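Ondach Teach Kit for bin picking

Part no. 1651

The Ondach Teach Kit lets an operator show a picking task by remote control and store each run as a demonstration. It is sold as a control handle, a foot switch, a controller interface and the Olloma recording software. The arm, gripper and bin are supplied by the customer.

The operator drives the tool from the handle, and the foot switch marks the start and end of each pick. Joint positions, tool commands and camera views are saved on one clock. Runs can be trimmed or deleted before export - the original file is kept until the operator clears it.
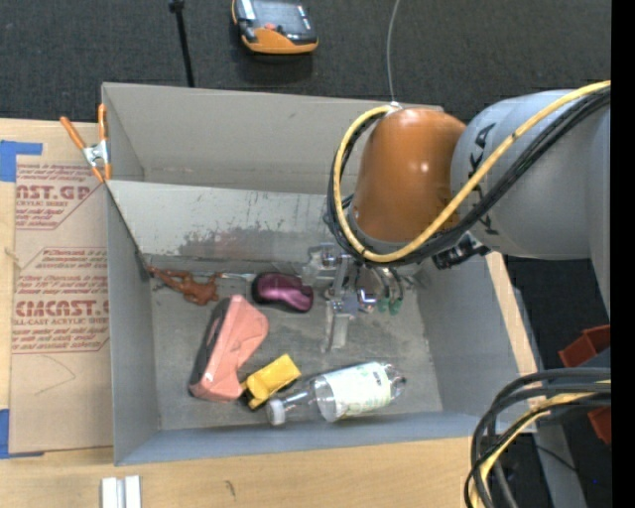

Mixed-item picking on a KUKA arm. The tool carries a metal finger and two green suction cups.

Mixed bins need more demonstrations than bins of one part. We suggest 100 runs as a first set, with the items moved between runs. Bottles, soft shapes and small toys should each be picked from more than one side. Mark failed picks with the red key and keep them in the set.

Specifications
Handle: six axes, plus trigger for tool
Handle cable: 13 m
Recording rate: 100 Hz
Tool channels: two (finger and vacuum)
Software: Olloma, single-seat licence
Lead time: 29 working days

Not included: vacuum supply, cameras, mounting rails, safety fencing. A risk assessment of the finished cell remains the buyer's responsibility.

Spare handles and longer cables are listed under Accessories. For interface questions, contact Remo Kofler in technical sales.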